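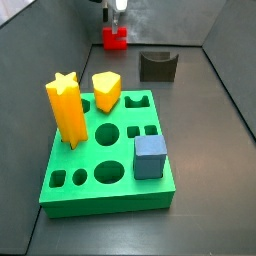 Play & Sorting Items - Monthly Safety Check

Site: Stonmont, Neltden branch
Checked by: Shaimaa Fawzy
Period: September 2018
Last check: August (two items carried over, see end)

Key: OK / WATCH / FIX. Comments typed up same afternoon so excuse spelling.

1. FOAM SHAPE BOARD (green)

1.1 Corners and edges, no bite marks or torn foam - OK. Ran thumb all the way round.
1.2 Layers holding together - WATCH. Line along the front face where the layers meet. Pressed on it, no gap today. Check again next month, do not re-glue unless it opens.
1.3 Cutouts clean inside - OK after wipe. Crumbs in the big round one.
1.4 Board sits flat, no rocking - OK
1.5 Smell / sticky residue - OK
1.6 Label on underside readable - FIX. Half gone. Item no. is 118, write it back on with the paint pen.

2. LOOSE SHAPES

2.1 Yellow star - OK. Points still firm, no splits. It's tall and tips easy so lay it down at end of day please, have asked before.
2.2 Yellow five-sided block - OK. Small dent, not sharp.
2.3 Blue cube - OK
2.4 Dark gray arch - OK but easy to loose against the gray top. Check for it by hand, don't just glance.
2.5 Choke tube test on small pieces - OK, none went in
2.6 Color coming off on damp white cloth - OK, cloth stayed clean
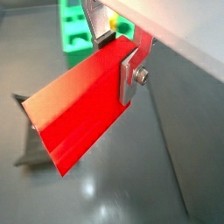 3 min read

3. RED PARTS AND METAL FITTINGS

3.1 Red angled piece, long edges - WATCH. Straight edge is ok to touch, the narrow end wants a proper look. Run a cloth along it, if it snags it gets filed.
3.2 Crease - OK. No whitening or cracks along the fold.
3.3 Metal clamp block, corners - OK. Not sharp.
3.4 Bolt in clamp block - OK. Hand check plus key, quarter turn max. Do NOT lean on it.
3.5 Rubbery gray pad - OK. Edges not peeling. Ouazzani sell spares in bags of 15 if we ever need them, order code in the blue binder.
3.6 Anything loose rattling - none

Comment: last month somebody ticked 3.4 without the key. Key lives on the hook now. Put it back.

4. ENCLOSURE, FLOOR AND WALLS

4.1 Floor clear of grit - FIX. Bits on it, few specks. Sweep first then damp cloth, other way round makes mud.
4.2 Walls steady when pushed - OK, all sides
4.3 Seams, no finger traps - OK. Right side has the thin black strip along the bottom, make sure it stays down.
4.4 Front panel - FIX. Smudges and dust. Bivum spray only, 491 if they still stock it, the other one leaves streaks.
4.5 Glare on floor - WATCH. Not a hazard as such but tiring on the eyes. Tried the blind half down, about 3 slats open seemed best. 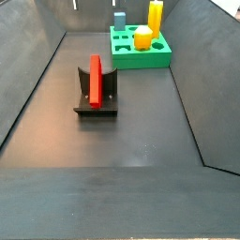
Section 5: black fixture with red bar upright; foam tray against right wall.

5. BLACK FIXTURE

5.1 Base flat on floor, no wobble - OK
5.2 Screws, front face - OK. Heads not proud, driver doesn't catch.
5.3 Curved rim of back plate - OK. Smooth, no burrs.
5.4 Red bar, top edge - OK. Rounded.
5.5 Red bar comes out without forcing - OK
5.6 Space around it for hands - OK with tray back by the wall. Keep it that way when not in use.

6. CARRIED OVER FROM AUGUST

6.1 Paint pen dried up - done, new one in drawer
6.2 Cloths for wiping - still waiting. Reordered. Using the old ones washed hot till then.

TO DO BEFORE NEXT CHECK
- relabel board (1.6)
- sweep + wipe floor (4.1)
- front panel (4.4)
- cloth test and file if needed (3.1)

Nothing taken out of use. Sheet goes in the tray by the office door, copy to Neltden.

Signed: S. Fawzy
Second signature: pending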